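Trotent Hall – Games Room and Side Rooms, Pre-Season Safety Checklist
Walked 5/23/22. Next walk due in November.
Inspector: Marilou Aquino

Marked OK, FIX or ARGUE. The last one is for items we have discussed before and will discuss again.

1. Main entrance and ramp. OK
Handrail is tight. The non-slip strip has been replaced with one that does not slip, a first for this building.

2. Fire exits. FIX
The north door opens with a push. The south door opens with a push, a shoulder and a short prayer. Hinges need oil and the bottom edge needs planing. The stack of folding chairs in front of it has been moved, again. Please keep it moved.

3. Extinguishers. OK
Tags current, pins in, gauges in the green. The one by the kitchen has a coat hook above it, and people will hang coats on coat hooks. Take the hook down.

4. Loose items on the floor. FIX
Over half of last year's accident book is people stepping on things that roll. Anything round goes in a tub, and the tub goes against a wall, up off the floor. I don't care which wall. 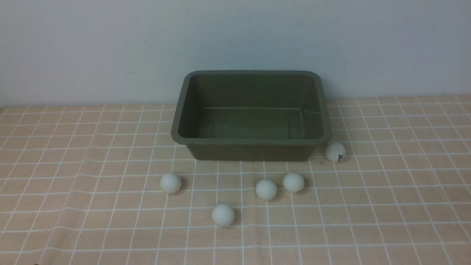 Five balls, one tub, no progress.

5. Lighting. FIX
Two tubes out above the far table and one that flickers in a way I can only call personal. The Flenton fittings take the 14 watt tube. Somebody bought a case of the wrong ones and they are now in the closet, where they can stay until we find a hall that wants them.

6. Folding tables. ARGUE
Leg locks tested on all of them. The Talavera tables are fine. The old Zotcombe one has a lock that clicks without locking. I put a red tag on it last time and found the tag in the trash and the table in use. It now has a bigger tag.

7. Tabletop storage. OK
Tubs on tables must have rounded edges, no cracks, and nothing heavier than they were built for. Wipe out monthly. Table coverings should lie flat and not hang low enough for a toddler to pull.

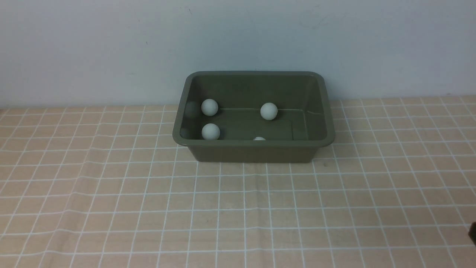
8. Electrical. FIX
The urn cord is warm at the plug end after 4 minutes. Take it out of service. Yes, I know what that does to the coffee. Invoice 382 covers a new cord and has been sitting unpaid on the desk.

9. Occupancy sign. ARGUE
The sign says 155. The sign is right. "But they were only in for the raffle" is no defense, and the fire marshal has heard it.

10. First aid box. FIX
Plenty of triangular bandages, no ordinary ones. Eye wash out of date. Scissors missing, and I have a good idea which craft table to look on.

11. Putting away at closing. ARGUE
The closing sheet asks for all equipment to be put up before the lights go off. Halfway is still out. I would like a signature on the sheet each night – a real one, with letters in it.

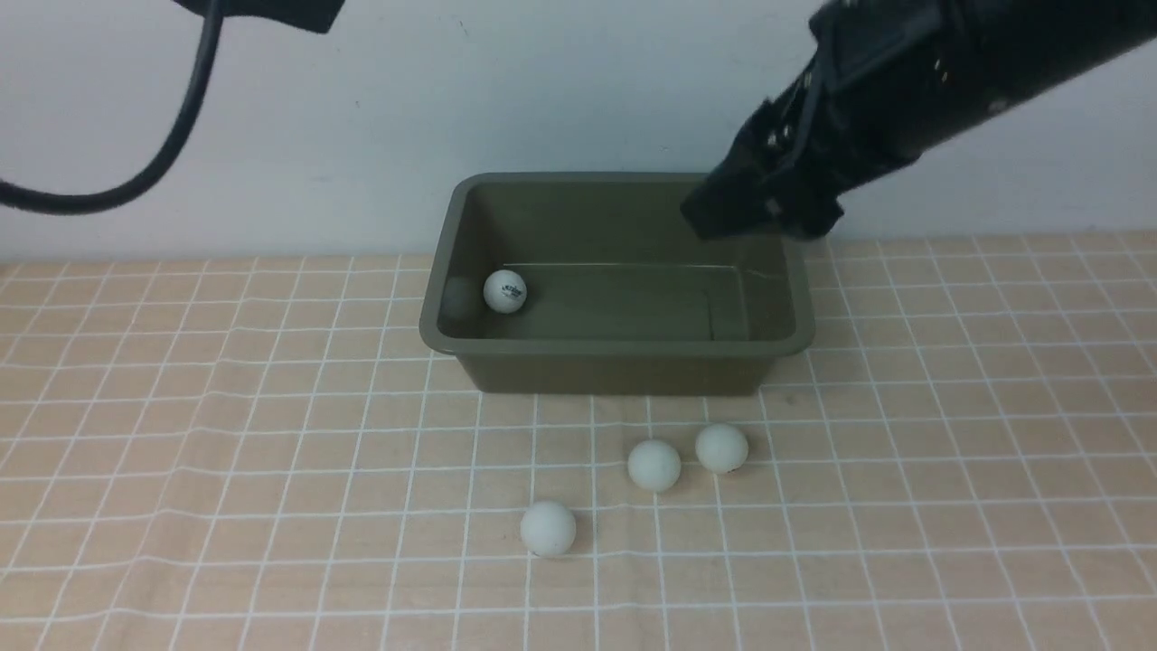 Rezaul Navaratnam wrote back that he is happy to sign the closing sheet, provided the pen is still tied to it, and that item 6 should be settled by taking the Zotcombe table to the dump. He also wants it noted that the south door only sticks when it rains.

Noted. It rains here. Door stays at FIX, and the pen has been tied back on with the good string.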